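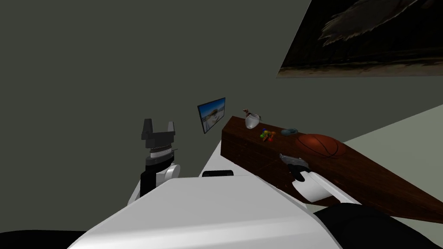

Page last changed: March, by Homa Ghasemi

Home | Talks | Notes | Tooling | Contact

Speaker notes: What the simulator lets us get away with

(Leave the render up while people sit down. Start when the door closes.)

Everything on this slide comes out of a renderer. I like the render. I've spent a lot of my working life looking at ones like it, and I'm going to spend the next 20 minutes being rude about what we do with them.

Point at the basketball. The right gripper is hovering over the front edge of the wood, just below the ball. Ask the room whether this is a good pre-grasp or a collision about to happen. Wait. Somebody will say good. Somebody always asks what the planner thinks. The planner thinks whatever the collision mesh tells it, and in Kesonlow the default mesh for furniture is a box with the corners padded. If your padding is thicker than the gap, you get "no plan found" and blame the sampler. If you turned padding off to make the demo work, you get a lovely plan and a scraped finger on the hardware.

Story: we did exactly that at Harkerel. Lợi Lương found the flag in a launch file, set to zero, with no comment. It had been there for 14 releases. Don't say whose commit it was. (Mine.)

Next point, perception. Look along the row on the wood: the white bottle with the little red and white figure on top, then the small colorful bunch. Is the figure part of the bottle? In the simulator we don't have to ask, we read the object ID. That's the cheat I mind most. A segmentation score computed against IDs tells you how well you recover the modeler's file structure. Pick up the bottle on a real shelf and whatever is on top goes its own way.

Same for the gray-blue thing near the ball. Stone or computer mouse? I've asked people in our office and got both. Our Dursun labeler returns one class and a confidence, and the task layer throws the confidence away. Slow down here, it's the part I want people to take home. If you log one extra number this year, log that one.

Control, keep it short. Two arms, one body. The left gripper is up with its fingers apart, the right one is reaching. Most of our code plans the reaching arm and treats the other as scenery. Fine, until the base moves. We have 17 regression tests for single-arm reaches and 9 that move both arms, and I don't trust those 9 much, they all share a start pose.

Expect the question: "So should we stop using simulation?" No. I use it every day, and Desava's nightly runs catch plenty of dumb bugs before they reach a motor. What I object to is the success rate in the abstract with no word on padding, IDs or start poses. Put them in the table next to the number and I'll stop complaining.

If someone asks about learned policies, say they get the same treatment. A policy trained against a padded box has learned a padded box. Don't get pulled into the long version, offer coffee.

Skip the contact model slide if we started late. Homa has the backup deck and the adapter.

Related notes
Padding flags we forgot about
Reading a planner log without crying
Object IDs and other free answers
Start poses: a short complaint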